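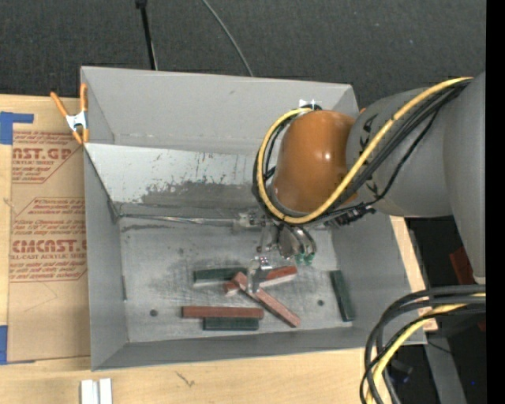
Gray metal bin on a wooden tabletop.

Print | E-mail

Buschmann Lofts: Second Phase Opens for Leasing

February 1, 2024 – Leasing has opened on the second phase of Buschmann Lofts, the former warehouse on the Grercombe side of Umville. This phase adds 11 apartments on the upper two floors, the largest a two-bedroom corner unit of 1,393 square feet.

Kitchens have quartz counters, gas ranges and full-size dishwashers. Every unit has a washer and dryer. Ceilings on the top floor are higher, and the original windows there have been restored with new double glazing.

Akau, the leasing agent, is asking for a $1,000 deposit on a 12-month lease. Parking is separate – one covered space per unit, assigned when the lease is signed. Pets are allowed with a one-time fee of $300.

Move-ins start in July. Floor plans are at the leasing office on the ground floor, and tours are by appointment.

Search this site Go

Shares 3 | Comments 0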